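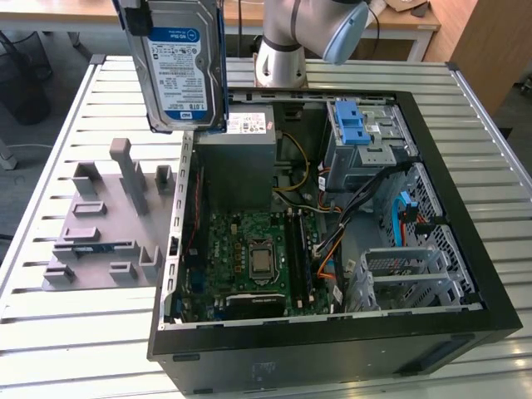 1/ Notes on storage in older office desktops. I have 14 of these to get back into shape before January, all ordinary towers with a 3.5-inch spinning disk, a mounting rail and more cable than the case was designed to hold. Posting the procedure in order, in case it saves someone a Saturday's worth of rework.

2/ Lay the case on its side with the open side up. Motherboard flat, bays to one side. A drive lowered into an upright tower tends to meet the cables first and the bay second. On its side you can see the whole route.

3/ Shut down, switch off at the supply, pull the cord, hold the power button for a few seconds. Then touch bare metal on the chassis before touching anything with a connector on it. A grounding strap is better. I use one on carpet and skip it on concrete.

4/ Rails. Most cases of this age use a plastic rail down the long edge of the drive, with pins that seat in the side screw holes. The 3.5-inch form factor has three holes per side on older drives. Some newer high-capacity models move or drop the middle one. Check before buying rails in bulk.

5/ I bought a bag of generic rails from Peltarero. The pins fit. The clip end is slightly too thick for two of my case types and needed a few strokes with a flat file. Derkeck sells a thinner one at a higher price. For a batch this size the file was cheaper.

6/ The disk on top of my pile is a WD Blue, 1.0TB. Common as dirt and perfectly adequate for archive copies or a second volume. I would not put an operating system on one now. Boot from an SSD, keep the spinning disk for bulk.

7/ Before a used drive goes back in a machine, read the SMART data on a bench dock. The attributes I look at: reallocated sectors, current pending sectors, offline uncorrectable. Any nonzero pending count gets a full surface write and a second read. If it is still nonzero after that, the drive is recycled.

8/ Power-on hours I mostly ignore. I have had drives with very high hours pass everything and nearly new ones fail a long test. The hours figure goes on the inventory sheet and does not decide anything.

9/ Cable routing is where the time goes. Put the SATA data cable where it needs to be before the drive goes in. Keep the bend gentle, and leave enough slack that the plug isn't under side load. A cable under tension works loose, and the symptom is a drive that disappears from the BIOS at random.

10/ Interface CRC errors in SMART (attribute C7 on most drives) usually mean the cable or the connector. Swap the cable first. The counter does not reset, so write down the old value and check whether it climbs.

11/ Supply leads: gather the unused ones and tie them clear of the CPU fan's path. Do this while the cooler is still off, if you have it off to change the paste. There is a lot more room for your hands and nothing for a lead to snag on.

12/ On that subject, with the cooler off, clean the heat spreader with isopropyl alcohol and a lint-free wipe. Leave the CPU in its socket. Lifting it out gains nothing and puts the socket at risk. Fresh paste goes on immediately before the cooler, and the machine does not get power until the cooler is on and its fan is plugged in.

13/ Tool-less latches. Open them fully before sliding anything in. Half-open, the peg drags along the side of the device and can shear. I lost 2 that way last winter. Cinport had replacements listed under the wrong case model, so search by shape.

14/ Reply to a question in my messages: yes, the drive can be mounted on its edge. Horizontal or vertical are both fine for a 3.5-inch disk. What matters is that it is held firmly and gets some air. Do not leave one loose on the floor of the case.

15/ First boot with the side panel still off. Enter the BIOS, confirm the drive shows at full capacity on the expected port, confirm the boot order has not changed. Then power down, close up, and run the long SMART test overnight.

16/ Labels. I write the last characters of the drive serial on tape on the outside of the case. The number on the drive itself is unreadable once it is installed, and opening a case to find it is ten wasted minutes.

17/ Finished machines go to the El Fassi learning center on 13th December. Inventory sheet layout to follow, once I have decided whether rail type deserves its own column.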